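Obligation and Consent: A Reader in Civic Thought (Zaltell Edition)

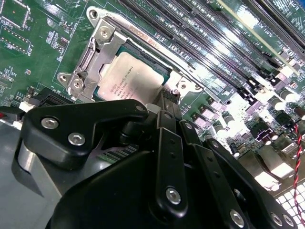 Department of Political Thought, Kulstead Institute

Product code: OC-1294
Format: two hardcover volumes with study guide
Extent: 1,294 pages
Editor: Béla Rácz
Publisher: Fladura Press
Availability: in stock

Obligation and Consent is a teaching reader on one of the older questions in political philosophy: whether a citizen who has never agreed to be governed is bound to obey. It is intended for upper-year undergraduate courses, adult study circles and libraries.

The reader contains 27 texts in English, arranged in four parts. The first part deals with duty as something inherited from family, custom and place. The second covers the social contract and its early critics. The third is given over to refusal - conscientious objection, tax resistance and the withdrawal of labour. The fourth brings together modern writing on whether residence, voting or the use of public services can be counted as agreement.

Each text is preceded by a short introduction giving its date, its original audience and the dispute to which it belonged. The editor has kept these introductions brief and has not attempted to settle the arguments on the reader's behalf. Where an author changed position in later life, both positions are represented.

The Zaltell Edition replaces the single-volume Toledo Edition. The texts on refusal have been re-ordered by date, the index has been rebuilt, and longer passages in Latin now carry a facing translation. Page numbers do not match those of the Toledo Edition, and instructors should revise their reading lists before ordering for a class. Individual volumes are not sold separately.

Study guide
The guide is a stapled booklet supplied with every set. It contains discussion questions, a glossary and a suggested program for a one-semester course. Additional copies may be ordered by institutions that have already purchased the reader.

Inspection copies
Teaching staff may request one set on approval. Requests should be made on department letterhead and should state the course title and expected enrolment. Sets not adopted must be returned in saleable condition at the borrower's expense.

Permissions
Purchase does not include a licence to reproduce the translations. Enquiries about classroom copying should be directed to the rights desk at Fladura Press.

Orders for the November teaching intake are filled in the order received.

Page last revised: 2022-03-07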